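Clusten gallery opens a printmaking show that doubts its own labels

Ceramics and works on paper by Ilham Hidayat go on view in February, with wall texts written by people who were asked to disagree with them

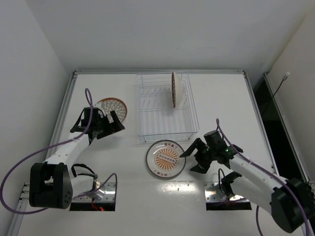
The Clusten, a small gallery above the old seed merchant's in Mudness, will open an exhibition of prints and painted pottery by Ilham Hidayat in February. The show is called Steyn, after the street where Hidayat has had a workroom for most of her adult life. It fills both rooms of the gallery and will stay up until the spring programme starts.

Press releases for shows like this one usually say that the artist explores identity, memory and place. Hidayat has asked that this one should not. She says she has read that sentence on so many walls that she no longer knows what it is meant to tell anybody, and that at least half of the artists it has been used on were mostly trying to get a blue to come out right.

"I make pictures of the bus depot," she says. "I make pictures of my aunt's shop. If someone wants to say that is memory, fine, but they should have to say what they mean by it, and they should have to say it in front of the picture."

The exhibition has been built on that complaint. Each of the larger works has two wall texts. One is the sort a gallery would normally put up. The other is written by a reader who was handed the first one and told to mark whatever could not be shown to be true. Visitors will be able to read both, or neither. The second texts are printed at the same size and hung at the same height, which was the subject of a fairly long argument.

The gallery was not easily talked into it. Hidayah Wuisan, who runs the Clusten's programme, says her first reaction was that it would look like a stunt.

"I still think it might," she says. "There is a kind of show that makes fun of gallery writing and is just as pleased with itself as the thing it is laughing at. I have been to several. What changed my mind was reading our own texts back. We had called a picture of a car park 'a meditation'. I wrote that. I could not tell you now what I thought I was saying."

Steyn brings together 96 works. Most are linocuts and woodcuts on paper, made over the past decade and in many cases never shown before. There is also a group of painted ceramics, and three long paper scrolls which had to be hung across a corner when it was found that the gallery's longest wall was shorter than the plan said. Hidayat cuts all her own blocks and prints them by hand, using the back of a spoon. She does not claim that this makes them better. A press would be quicker, she says, and she would own one if the stairs to her workroom allowed it.

The prints are mostly of the streets between the harbour road and the Vokham estate: shutters, scaffolding, a launderette with its door propped open, men asleep on a low wall at lunchtime. Colour is used sparingly, two inks to a sheet as a rule. The later ones are darker and have less in them. The standard text beside this group says that the artist has "pared back her vocabulary". The reply beside it points out that the period in question began when her usual supplier stopped stocking the yellow.

Writing the replies was left to three people, none of whom works in the arts. Phong Đỗ teaches chemistry at a secondary school. Kartini Tuhumury spent her working life checking insurance claims. Sutrisno Oei repairs clocks and has, by his own account, been inside an art gallery twice, both times because of rain.

They were given no instructions about tone. Đỗ's replies are the shortest, and one of them consists of the word "how". Tuhumury's are the most thorough. Where a label said that Hidayat's work had been "widely celebrated", she asked for a list, received one, and has printed her own figure beside the claim. Oei wrote most warmly about the pictures and least warmly about the writing, and asked more than once why the title of a print of a ladder could not be Ladder. It has since been changed to Ladder.

"I went in thinking these people were having us on," says Tuhumury. "I do not think that about her. She can draw. I think it about the paragraph next to her, and I do not see why she should have to stand beside it."

Hidayat does not agree with all of the replies and has not been allowed to answer them, which was a condition she set herself and now says she regrets. She is particularly unhappy with a reply from Đỗ about a large woodcut of the depot at night, in which he argues that the buses are facing the wrong way. She maintains that they are not. The gallery has looked into it and is unable to settle the matter.

Readers will want to know whether any of this is good for the pictures. The gallery would like to be able to say yes. It can report that at a trial hang, with a handful of invited visitors, people stayed longer in front of the works with two texts than in front of those with one. It can also report that most of that time was spent reading. Wuisan says she has stopped quoting the first half of that finding without the second.

There are other reasons for caution. A show that questions the claims made for art is still making one on its own behalf, and still hopes to sell some of it. Prints in the exhibition are for sale, in small editions, with a price list at the desk. The prices have been set in the ordinary way, by looking at what was asked last time and adding a little. Tuhumury asked to write a reply to the price list. The gallery considered this and said no.

The catalogue has been printed in an edition of 800. It contains every wall text and every reply, along with a long interview in which Hidayat talks about paper, knives, rents in Mudness and the teacher who told her to give up colour. There is no introductory essay. One was commissioned and delivered, and was sent to the three readers as a matter of routine. By the time it came back there was so little left unmarked that the author kindly agreed to withdraw it.

Alongside the exhibition there will be a small number of events. Hidayat will give a cutting demonstration in the back room, for which places are limited by the size of the table. Đỗ and Oei will lead a walk round the show, starting at 6 p.m., on which visitors are asked to bring a claim about a work of art that they have heard and never quite believed. Tuhumury has declined to take part in the walk on the grounds that she has already put her views in writing. There will be no panel discussion.

A further set of blank cards will be left at the desk for anyone who wishes to reply to the replies. The gallery has promised to pin them up as they come in. It has not promised to read them all, having been told by a neighbouring museum's front desk staff what tends to get written on blank cards.

Admission is free. The gallery is on the first floor and is reached by a staircase; there is a goods lift at the rear, which can be used by arrangement and which is slow. Large-print copies of all the texts, including the ones that the gallery would prefer people to skip, are available at the desk. School groups are welcome and should book ahead.

About the artist

Ilham Hidayat makes prints and painted ceramics. She lives and works in Mudness. Earlier versions of this paragraph described her as "one of the most distinctive voices of her generation"; it was returned by Kartini Tuhumury with the words "how many are there" in the margin, and the phrase has been taken out.

About the gallery

The Clusten shows work by artists from the town and the surrounding district. It is run by a small staff and paid for by sales, room hire and a grant from the Vokham fund. The fund has seen the wall texts and has made no comment on them.

Press enquiries, requests for images and review copies of the catalogue: Hidayah Wuisan, at the gallery. Interviews with the artist can be arranged in the mornings only. Journalists who quote from a wall text are asked to quote from its reply as well.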